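5.2 The hose that ate our data

I promised Nelly Villca I would write this part up properly, as she was the one who found the fault and I was the one who had spent most of April insisting it was a software bug. So this is the section about how we lost a large chunk of the second collection run, and what we changed afterwards.

Some background first. The run was meant to give us 3,000 grasps from a single bin, all picked by the Gemano planner with no help from us, and scored by the same little network described in Section 4. We'd already done a shorter run that went nicely (a bit too nicely, looking back), so we left the arm working overnight and went home feeling rather pleased with ourselves. When I looked at the logs over breakfast the success rate was fine for the first part of the night and then sagged, and it kept sagging. By the end the arm was reporting contact on nearly every descent, often well above the height where it should have touched anything.

My first guess was the depth map. Shiny bin, scuffed floor, all sorts of reflections, so I rewrote the filter that throws away bad depth points and ran it again. No change. Then I blamed the contact threshold and raised it, and I want to own up to this one because it was a poor decision. A higher threshold means the arm pushes harder before it stops, and at 8 in the evening, with Nelly standing well outside the safety line, it pushed a fingertip straight down into the bin floor and tripped the protective stop. The stop did its job and the finger only needed realigning. Still, I had loosened a safety setting in order to make a warning go away, and the warning was right.

Nelly's approach was far more sensible. She put the threshold back, turned the speed down to a crawl and sat watching the wrist, without so much as glancing at the screen I'd been staring at for days. After 2 hours of this she rang me and said, very calmly, that the hoses were moving more than the fingers were. Whenever the last joint turned a long way in one direction, the slack in the hoses swung round in front of the gripper and rested on whatever was lying there. The force sensor felt the tug, the software called it contact, and the grasp was marked as a failure. The hoses had been fixed with a tie from Malý, which had crept along the bundle a little at a time, and that explained why the first part of the night looked so good. Figure 3 shows the cell at work, with the hoses in front of the flange. 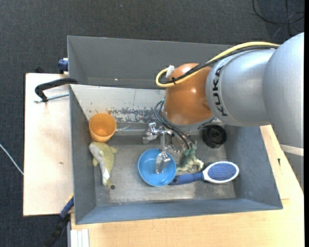
Figure 3. The arm over the bin during collection. The hoses leave the wrist on the left, bow outward and sweep down to the right, ending near the gripper and the green toy.

What bothers me most is how believable the bad labels were. A false contact over a heavy object looks just like an honest miss, and the network was quite happy to learn from it. When we trained on the spoiled data it started avoiding certain wrist angles altogether, which at first we took for a clever new habit (I even put it in a talk, sorry to everyone who sat through that). It had simply learned where the hoses got in the way!

We changed 3 things. The hoses now run through a Stutmont swivel guide, which keeps the slack close to the wrist however far it turns. The planner refuses any grasp that needs the last joint to go past the angle where Nelly first saw the trouble. And before each descent the arm pauses and reads the force sensor in free air, so if there's a pull on the wrist with nothing near the fingers, the run halts and sends one of us a message.

Cristian Castaño has since pointed out that the older Alum cell downstairs has the same routing, and he is going back through its logs now. We threw out every grasp recorded after the first odd reading, including plenty that were probably fine, and the results in Section 6 use only what was left plus the repeat run.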